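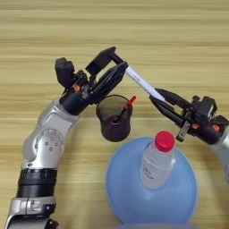

Light wood and a dark pen holder.

Starting small in Plitholm: a talk with the owner of Randari

26 July 2018

The owner of Randari did not plan on selling secondhand housewares. She had a job in the billing office at Prirkari, a commute of 48 minutes each way, and a garage full of her aunt's dishes.

"I put a card up at the grocery store," she says. "I wanted the garage back. By the end of the month people were asking me what else I had, and I had to go and find something else."

She opened the shop in Plitholm in October, two years ago. It has one room in front for kitchen things and a smaller one in back for desk and office items. Rent for the first month took most of what she had saved. She bought her first real stock, about 400 pieces, from a cafeteria in Carbone that was closing down.

"Most of it was plates. I should have looked in more of the boxes before I paid."

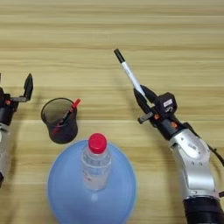 Cup, pale blue plate and water bottle.

Plates are slow, she says. People want four or six that match, and they will walk past a good one if it is alone. Single bowls sell faster, and so does anything that holds pens. She keeps prices in whole dollars and has never put a tag over 80 on anything in the front room.

I asked her how she decides what to turn down. She said it took her a year to get used to saying no.

"Somebody drives over with a trunk full of their mother's things and you feel bad. So I took it all, and then I was paying to have it hauled off. Now I say what I can use and they take the rest home. If it's chipped on the rim I don't want it. If it's chipped on the foot I'll look at it."

Plastic was a harder question. For a long time she sold only china and glass. Parents kept asking for things that could be dropped, so she cleared a shelf for it – the low one by the door.

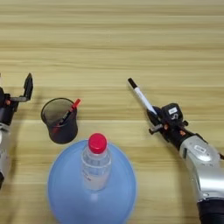 Light-blue plastic bowl, with a black mesh pen cup.

The shop is open four days. On the others she drives to estate sales or does the books, and she admits the books get done last. She does not sell online and has no plans to.

"I tried it for a summer. I spent my evenings wrapping glasses in newspaper, and people still wrote to say one had cracked. Here they can pick it up and turn it over." 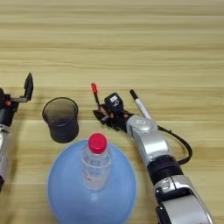 One customer from Carbone wrote to the shop this spring to argue the point, saying that the drive was too long for a $2 saucer and that a short list of new stock, mailed out once a month, would do. The owner has the letter pinned up by the register. She says she is thinking about the list.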